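Wedach Hand-Held Gripper: Set-Up Guide
Section 3. Recording your first examples

By now you should have the gripper charged, the camera screwed on and the Husbridge app talking to both of them. If any of that is still giving you grief, go back to Section 2, because nothing in here will work until the little link icon goes solid.
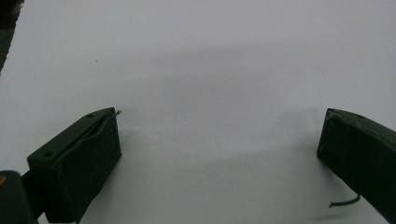
I'm going to walk you through a first recording session the way I do it at my own bench. Yuto Nomura wrote the original version of these steps and I've been scribbling on them ever since, so if something sounds sensible it's probably his.

What you're making is a pile of short clips, each one showing the same small job done by hand with the gripper. The learning system watches the camera view and the finger opening together and works out what to copy. It copies your bad habits too (ask me about the month I taught an arm to hesitate before every cup).

3.1 Getting the bench ready

1. Pick a plain surface that doesn't shine. White paper or a pale tabletop is fine. Tape paper at the corners so it doesn't creep.

2. Turn on the lights you plan to use and leave them alone for the whole session. Your own shadow is allowed to move about, and so are the shadows of the fingers. Those will be there later as well.

3. Put away your coffee, your phone and your spare screws. The camera has a very wide view and it sees further out to the sides than you'd think.

4. Set out one object only. I start people on a foam block or an empty yogurt tub.

Note: A speck or a faint mark on the surface is no reason to start over. Wipe off crumbs and get on with it.

3.2 Checking the fingers

1. Hold the gripper over the bare surface and look at the preview in the app. You want both fingers in view, one on each side, with a good stretch of surface between them.

2. Squeeze the trigger slowly all the way in, then let it all the way out. Watch the opening number in the app. It should climb and fall smoothly. If it jumps, run the finger calibration again from Section 2.

3. Check the screws on top of each finger. Snug is enough. The threads are in plastic and I've stripped more of them than I'd like to admit.

4. Look for loose cable or wire ends near the fingertips and tuck them back along the finger with a bit of cloth tape.

Caution: Keep your other hand out from between the fingers while you test the trigger. The pinch isn't dangerous but it does smart!

Caution: Don't tape over the finger pads or the camera lens. Tape on the pads changes the grip, and the clips you record that way won't match the others.

3.3 Recording a clip

1. Tap New Task and give it a plain name, such as "tub to left side". Yasmine Ezzat sorts our shared folders at Clinddale and she has begged me to tell you that "test final new" is not a task name.

2. Start with the gripper open and nothing in it, a forearm's length above the surface.

3. Tap Record, or press the thumb button. Wait for the beep.

4. Hold still for 2 seconds. The app uses this bit to settle its idea of where the gripper is.

5. Move to the object, close on it, lift, carry it across and set it down. Go at the pace you'd use to hand somebody a full glass.

6. Open the fingers fully, back away, and press the thumb button again.

7. Choose Keep or Bin. If you dropped the object but picked it up again cleanly, keep it. A clip where you bumped the camera or stopped to answer the door goes in the bin.

Do 3 practice clips and bin the lot. Then do 40 for real, moving the object to a new spot each time. Near edge, far corner, turned sideways, wherever — the spots you skip are the ones where the robot will get stuck.

Note: Your wrist will get tired before you run out of patience. I take a break at clip 27, for no better reason than that's where I gave up the first time.

3.4 Saving your work

1. Plug the gripper in before you upload. A flat battery halfway through leaves you with a folder the app can't open.

2. Tap Send to Escobedo and leave the app on screen until the bar is full.

3. Open any clip from the list and scrub through it. The picture and the finger number should line up. If the fingers close in the video well before the number drops, tick Fix Timing and send that clip again.

Don't delete anything from the gripper until every clip in the list has a green tick. Training on the finished set is covered in Section 4.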